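Two spots going at our shared workshop in Storkdale! I've been building a two-armed kitchen robot on weeknights since September and I've hit the point where I need other people – my own code bores me.

Right now it's all dishes. Plates in and out of the rack, mugs on the tree, a bit of toaster oven stuff, and the corn gets a good workout.
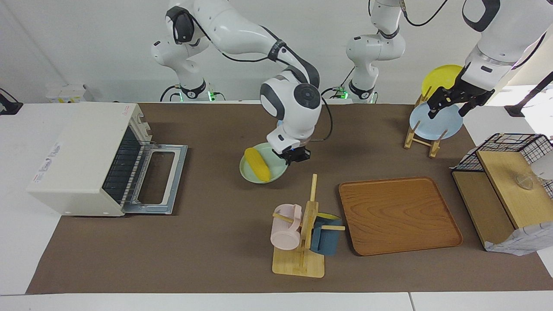

## Who I'm after

- someone handy with wiring (my cable runs are a disgrace, sorry)
- someone who'll sit and drive the arms for an hour or two without getting cranky
- total beginners are fine, I was one at the Tindeck meetup last year

It's unpaid, but tea and bikkies are on me, and you get your own key to the workshop. 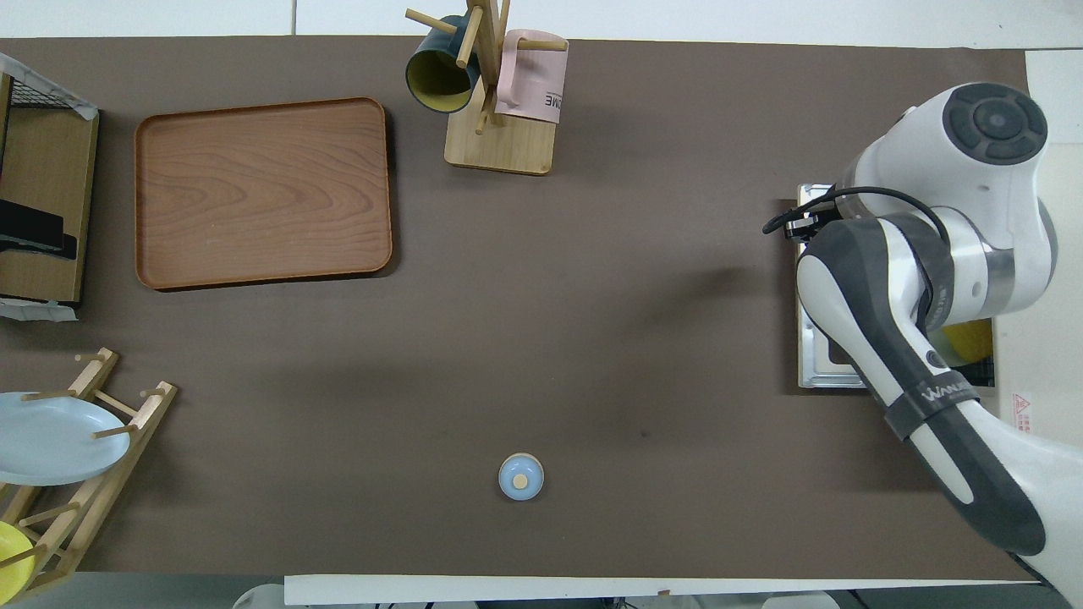 *Mug tree, tray and dish rack on the brown top.*

Bring closed shoes. Drop a note in the Skokovex pigeonhole, bench 13, and tell me your favourite thing you've ever pulled apart.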